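Bench notebook – refurb shelf, Prisach workshop
Jan 2, 2021

Quiet day, so I finally pulled the old Dell desktop off the Plummont pile and opened it up on the long bench. It's ticket 818, the one Angeliki Moschos logged back in September with the note "powers on, shuts off, somebody look." Well, I'm somebody! The plan was to see whether it's worth fixing or whether it goes to parts.

Side panel came off easier than I expected (one of the thumbscrews was missing, so I've written that on the ticket). Blew out the dust first, outside, with the door shut behind me – I've learned that lesson. Then I went through the board with the good light on it. Green board, LGA socket, metal heat spreader on the processor facing up. I'm putting the heatsink question at the top of the list for next time, because a machine that shuts itself off after a few minutes makes me think heat before anything else. The three black memory slots run right alongside the socket, so there's not a lot of elbow room in there if you have big hands like me.

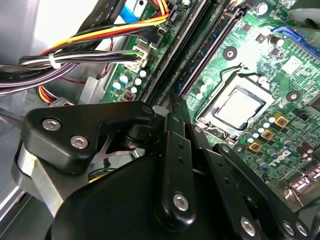

Power side

My second suspect is the supply. I haven't tested it yet, so don't take this as a verdict. What I'd like to do is put the Tallik tester on it before anybody orders anything, and I mean all the rails, not only the one that's easy to reach. The last time we skipped that step we bought a replacement for a Liapis job that didn't need one, and it's still sitting in the drawer in its bag.

The cable routing is better than most of what comes through here. The yellow and black bundle goes up in a big loop with a white zip tie on it, and I'd like to leave that tie alone unless the supply has to come out. Whoever picks this up after me, please do the same – I've spent enough of my life re-tying looms. 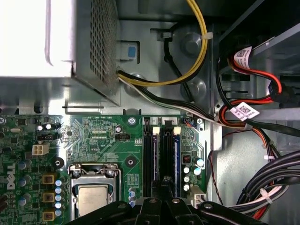
I also want to go over the capacitors by the socket with the magnifier, tops first and then around the bases. It's slow and boring and I'd put it off to the end of the day, which was silly of me, so it's going first tomorrow while my eyes are fresh.

Parts budget for this one is 158 and I don't want to go anywhere near it. If the supply tests fine and it's only old thermal paste, we're into it for pocket change and it can go on the shelf with the others.

To do:
– thermal paste: we're down to 2 tubes, order more
– Tallik tester: find the adapter lead (green crate?)
– ask Angeliki how long it ran before it shut off, her note doesn't say
– replacement thumbscrew from the jar, we must have some 1,000 in there

Panel's leaning against the end of the bench with the ticket taped to it. Please don't put coffee on it.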